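Skilleo
About us

Skilleo plans and costs automation equipment for small manufacturers, packing operations and training organisations. We do not sell robots, hold stock or take commissions from suppliers. Clients pay us a fixed fee for a capital plan, and the plan is written so that it can be put in front of a board, a lender or a grants assessor without further work.

What we do

Most enquiries reach us when a client has a quote for a robot and no budget for anything else. The arm is one line in the cost of a working cell. Grippers, guarding, floor work, electrical supply, compressed air, integration labour, operator training and spare parts make up the remainder, and each has its own lead time. Our first task is to put every line on one sheet, with a source for each price and a date on which that price lapses.

A standard engagement covers:

Task survey and cycle time requirements
Equipment shortlist, with exclusions stated
Simulation of the critical handling steps
Capital and operating budget over the life of the cell
Procurement schedule and payment milestones
Acceptance criteria for inclusion in the purchase contract

Simulation before purchase

We model the handling steps before any purchase order is raised. The models are plain. Wall, floor and backdrop are given simple surfaces, because the questions at this stage concern reach, clearance and approach angle. Two-arm configurations take the most modelling time. A second arm increases the capital cost, the programming effort and the number of ways a cell can foul itself, and a client should know whether it is needed before it goes into the budget.

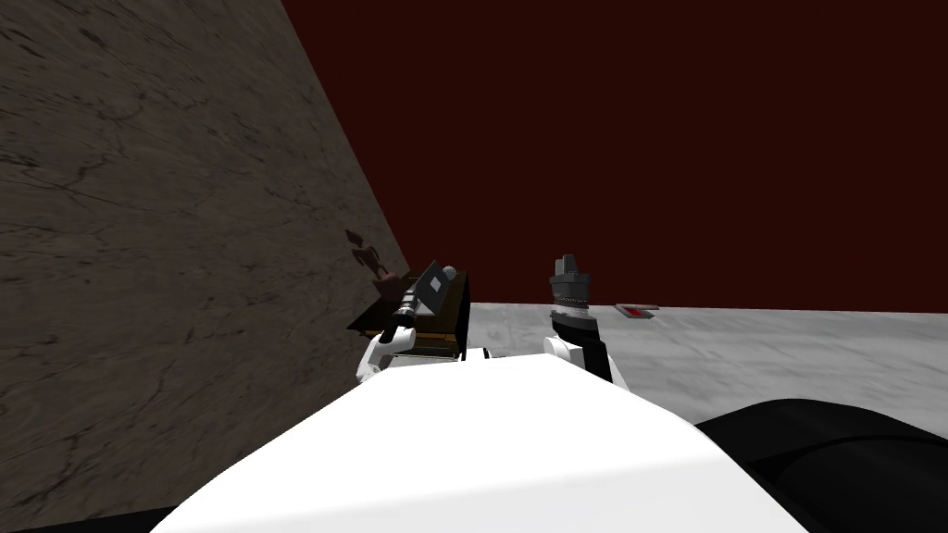
Two-arm handling model: left gripper at a brown box against the wall, right gripper empty.

Box handling beside a fixed wall is a common request and is often under-specified. Quoted reach figures are generally given for open space. Next to a wall, the wrist and gripper body take up room that the part itself does not, and a layout that is adequate on a floor plan may leave no usable approach. Changing the layout in a model costs hours of engineering time. Changing it after the base plates are bolted down means a variation claim and a delay to handover.

The same model is used to compare end effectors. We record which faces of the item can be reached, what each arm is doing while the other works, and how far the second arm stands from the item when idle. An arm with no assigned task for most of the cycle is reported as such in the plan, along with the cost of leaving it out. 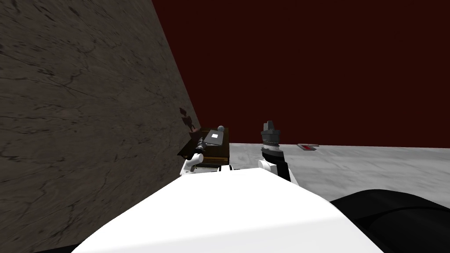
Results are issued as a short technical note and carried through to the budget as a contingency figure. Where the model resolves a question, the contingency on that line is reduced. Where it does not, the line stays open and we recommend a physical trial. Simulation does not settle grip force, surface friction or packaging variation to a standard we would accept for contract purposes, and our reports say so.

Planning tools

Budgets are prepared in Rultano, our costing workbook. It separates purchase price from installed cost and treats software licences as recurring expenditure. Clients receive the unlocked file at the end of the engagement and may alter it as they like.

Drerkon is our schedule of acceptance tests. It is written in plain terms for attachment to a purchase contract and sets out what the supplier must demonstrate before the final payment is released. It can be bought separately by clients who have already completed their own budget.

Fees and timing

A capital plan for a single cell takes 30 working days from the site survey. The fee is fixed at engagement and includes 2 rounds of revision. Travel outside the metropolitan area is charged at cost. Quotes from suppliers are requested in the client's name, so that any pricing belongs to the client.

We accept no more than 9 engagements at a time. When the program is full, new enquiries are given a start date in writing.

Where we work

Our office and modelling room are in the Sasaki Building, on the ground floor at the rear. The combined area is 800 square metres, including a bay used for physical trials. Deliveries of sample product should be arranged beforehand and labelled with the engagement number. Perishable samples cannot be held overnight.

Enquiries

Please send a description of the task, the dimensions and mass of the items handled, the required throughput and any quotes already received. Drawings are useful but not essential. If a funding round or financial year deadline applies, state it in the first message.

The fee schedule was revised in July. Engagements signed before the revision continue on their original terms.

Page last updated 8 Aug 2019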